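Gripper does not open to the same width after some hours

Dalibor Dvořáček
Hello to all. I look after one arm with a two-finger gripper at our bench. In the morning it opens fully, but after 300 cycles one finger stays behind the other by 3 mm. I homed it again and it is good for a short time. Should I change the whole finger or only the joints?

Plesside
Change the cable. It was the cable for me.

Lauritsen
Please do not buy parts yet. First remove power and move each finger by hand. Both should go with the same force. If one is stiff, look at the small screws at the joints — mine were too tight on one side. I loosened each by a quarter turn, then put a paint mark so I can see if it moves.

After this, open the gripper completely and compare the two pads against something with a straight edge.
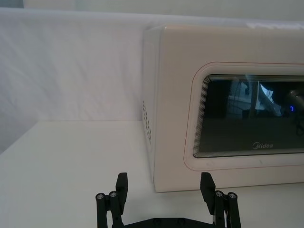 Do it again after 90 cycles, before the arm makes its normal work. If the difference comes back, then the joint is worn and I would replace both sides together. I check mine every January and once more in summer.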